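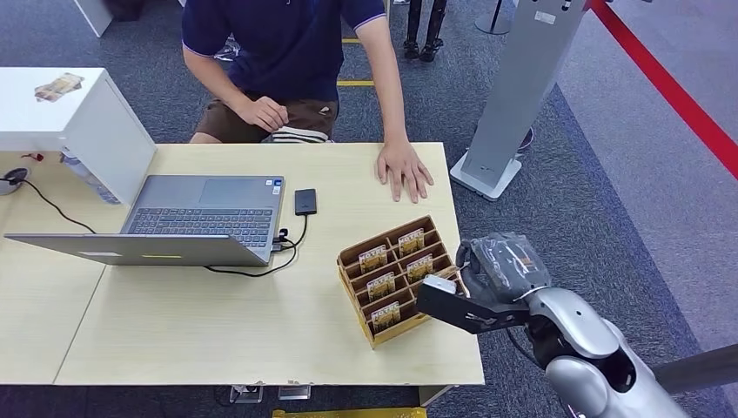

Slide 1: Laptop open at a desk.

Speaker notes: Moving a small office out of one building and into another
Holtthorpe business breakfast, 2019-03-15

Slide 1. Wait for the coffee queue to clear before starting. Say good morning, say which firm I'm from (Uliline, office moves and storage) and that the talk lasts until the hour, with questions afterwards. The handout is on the table by the door.

Most people in the room will run an office of fewer than 55 desks. Ask for a show of hands: who has moved in the last few years, who has a lease ending soon. If hardly any hands go up for the second one, spend less time on slide 3.

Slide 2. The job I'll use all the way through is the Hulent move. They were on two floors of an old corn exchange and went to one floor of a new block on the Louro estate. 64 desks, 151 crates, one goods lift. The move itself was over a weekend in November. The planning started in the spring.

Mention that the old building had no loading bay. The van had to stand on a bus route, which meant a permit from the council. The permit took longer to get than the quote for the van.

Slide 3. Leases. Read the clause on handing back. People look at the rent and the end date and skip the part about the condition of the place. Hulent had put up partition walls years before and had to take them down again, make good the ceiling and replace the carpet where the walls had stood. The bill for that was bigger than the bill for the move. I am not a solicitor and should say so at this point.

Overlap: try to have both buildings for up to 3 weeks. It feels like wasted rent. Without it the decorators, the cabling people and the movers are all in the same corridor.

Slide 4. Phones and internet. Order the line as soon as the lease is signed. Do not wait for the desk plan. Ask the landlord who owns the cable coming into the building and get the answer by email. Then talk about diverting the main number, and test the divert on a weekday before the move.

Slide 5. Crates and labels. Hold up a sample label here. One colour for each area of the new floor, and a number that matches the desk plan. The label goes on the short end of the crate so it can be read when they are stacked. Labels on lids are no use in a stack.

Things that should not go in a crate: plants, kettles with water in them, petty cash, anything belonging to a member of staff that they would be upset to lose. Put this in writing to everyone a fortnight before.

Slide 6. Throwing things away. Old chairs are the hard part. Charities will take good ones but want notice, and they won't take any without a fire label. Paper records need a shredding firm and a certificate. Leave time for the story about the locked cabinet if we're running early. If not, skip it.

Slide 7. Monday morning. Have one person at the front door with the desk plan and one walking the floor with spare cables. Keep meetings out of the diary until the afternoon. Write faults on one list, in one place, and go through it at four o'clock.

Slide 8. Contact details and questions. Likely ones: cost per desk (depends on stairs, lift and distance, so offer a visit), insurance (check the cover for goods in transit), and whether staff can move their own computers (yes, but see the handout first).

Collect the sample label and the spare handouts before leaving. The room is booked again from ten.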